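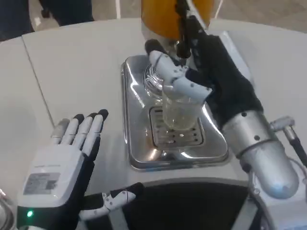
How often do I need to clean the drip tray under the drink dispenser?
Every evening you've served anything from it, and once more in the morning if it sat overnight with juice still in the container.

Section 4: Filling, pouring and cleaning up

I wrote this section after my first month with the Besson counter dispenser, mostly so my sister-in-law Tove would stop calling me at breakfast. It assumes you've done the set-up in Section 3 and the container is seated on its base. If it wobbles, go back and do step 6 there again, please!

Filling the container

1. Rinse the container with lukewarm water. Leave out the soap on filling days (it clings, and your first few cups will taste of it).
2. Close the nozzle. I check it twice, having once mopped up a whole batch of apple drink before the coffee was even on.
3. Mix your drink in a pitcher first and strain out any pulp. Bits of fruit are what clog the nozzle, nine times out of ten.
4. Pour it in slowly and stop well short of the top. You want room for the lid to sit flat.
5. Let it stand a few minutes before the first pour so the foam can settle.

Note: Chill the drink before it goes in. The container doesn't cool anything by itself, and ice cubes water it down faster than you'd think.

Pouring a cup

1. Set your glass on the grate, right under the nozzle. Small glasses do best here - a tall one makes you tip it, and then you're pouring down the outside.
2. Open the nozzle gently. There's a little splutter first if it hasn't been used in a while, and that's fine.
3. Close it before the glass looks full, as a bit more always comes through after.
4. Wait for the last drips to fall, then lift the glass straight up.

Caution: No hot drinks! The limit in the booklet is 50 degrees Celsius, and I wouldn't go anywhere near it. Warm cider belongs in a pot on the stove.

Cleaning the grate and tray

1. Take away any glasses and lift the grate out by its edge. Mine likes to stick after sugary drinks, so I pour a little warm water over it and give it a minute.
2. Wash the grate in warm soapy water. A soft bottle brush gets into the holes much better than a sponge.
3. Wipe out the tray with a damp cloth, and get right into the rounded corners where the syrup collects.
4. Dry the stainless steel with a clean towel, going one way only. If you let it air-dry you'll be looking at water spots all week.
5. Put the grate back and press lightly on each corner. It should sit level, with no rattle.

Caution: Don't use steel wool or scouring powder on the tray. I tried it on a stubborn lemonade ring and the scratches are still there to greet me every morning.

If it drips after closing

Nearly always it's a seed or a bit of pulp in the nozzle. Empty the container, run warm water through with the nozzle wide open, then close it and watch for a minute. Still dripping? The seal is probably worn. Yakubu at the parts counter sold me a new one, and it took all of five minutes to swap - steps for that are in Section 5, along with which way round the seal goes.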